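Gralton Hand-Held Gripper: Notes from the Landesden Open Day

I went to the September open day at the Landesden workshop to look at the Gralton gripper, a hand-held unit sold in pairs for recording manipulation demonstrations. Zindell, the distributor, had two stations running. I used the tool for one afternoon session and paid for nothing.

Weight as handed to me was 434 grams without the cable. The balance point sits forward of the grip, so the wrist tires before the trigger finger does. Trigger travel is long and even. I found no dead band at the closed end and a slight one near full open.

The first station was a book task. Opening width matters most at this stage, and the fingers clear a short row of upright books with room on both sides. The orange pads are ridged on the inner face. 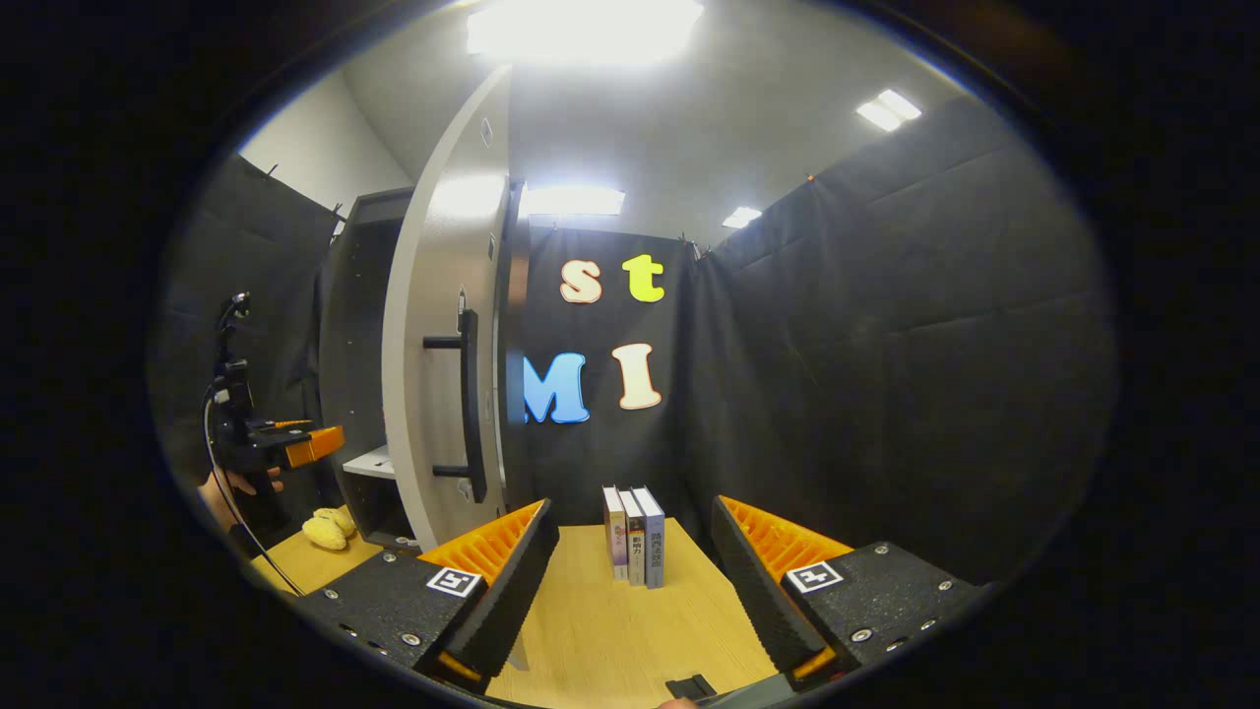 Fingers open ahead of three upright books, table station.

Nneka Okoro of Zindell ran the demonstrations and answered questions between them. Her advice was to approach square to the spines and close slowly. Off-axis approaches tended to push one book back, and I did this on my first two tries. Marker tags on both fingers are used to recover the opening width in software. I was not shown the raw error figures and would want them before buying.

The second station used a white-floored enclosure and a clear bottle with a cherry label. Bare plastic is a fair test of a gripper, as it flexes under load and gives little friction. Closing force is set entirely by the operator's hand. A force stop would help new users, and the Pimentel unit I reviewed last year has one.

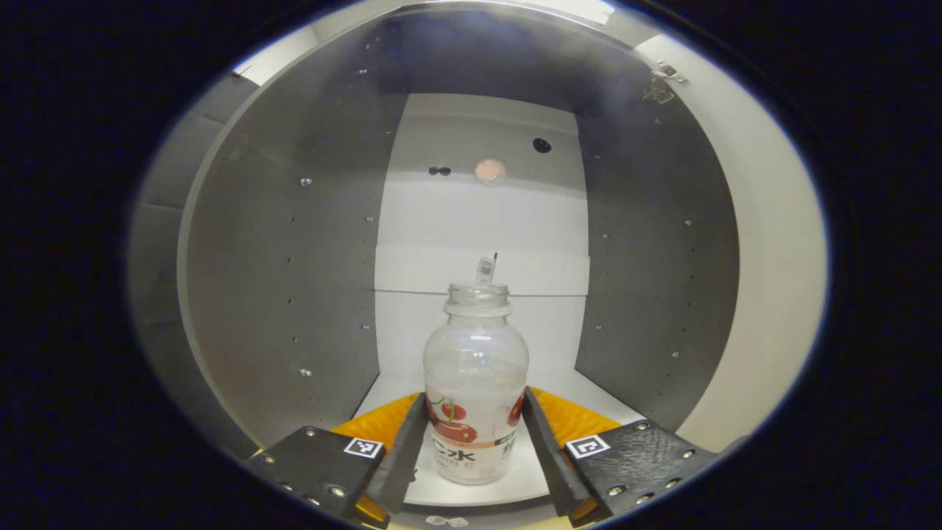
Can the finger pads be replaced without returning the tool?
The pads are a user-service part, held by 4 screws per finger, and Zindell sells them in pairs.

Rated pad life is 1000 grasps, which seems low for daily collection work. Cable strain relief is adequate. The manual is thin on calibration and does not state how often to repeat it.

Price on the day was $225 per spare finger set. I would recommend the tool for bench work with light objects. For long sessions, wait for the revised grip.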